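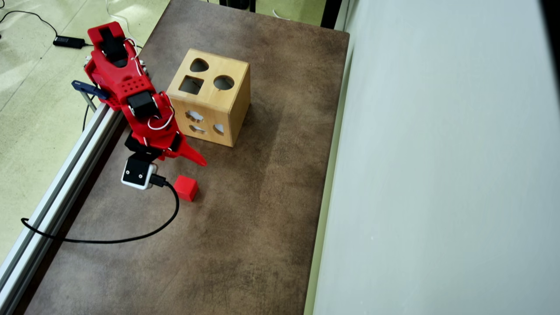

Shape sorter rework, June 2019

Sample from Illside on the bench. Pale wood cube, holes on top and front. Notes before I forget, Marlene Bragança wants them for the Frota order.

Top face: heart, square, circle. Fine, leave alone. Heart is the one kids go for first, also the one that chips when the bit is dull. Check bit before the run, not after!!

Front face: the cloud-ish one, the narrow slot under it, half circle. Slot bothers me. Too narrow next to the others and the block that goes in it will be a skinny thing, easy to lose, easy to snap. Ask Illside for the block drawing, we never got one. If they say keep the slot then keep it but I want thicker stock for that peice.

Red cube. Color is good against the wood, you find it fast on that brown mottled top. Try it in the square hole with calipers handy, want a bit of slop all round, small hands don't line things up. Last January's batch was tight and we sanded 22 by hand. Not again.

Finish: Wemell oil, one coat, wipe, leave overnight. Two coats made the holes gummy. Vekell lacquer is nicer to look at but smells for a week, no.

Edges: break all of them with 180, inside of the holes too. Rolled paper on a dowel still the quickest. Heart point needs a file.

To do
- block drawing from Illside (slot!)
- new bit, 7 mm
- order no. 3596, confirm the red with Marlene, she has the chip card
- quote for 2000 blocks, see if painting gets cheaper
- find the other calipers

Corners on the box look ok for glue but haven't done the drop test yet. Do taht before saying yes to anyone.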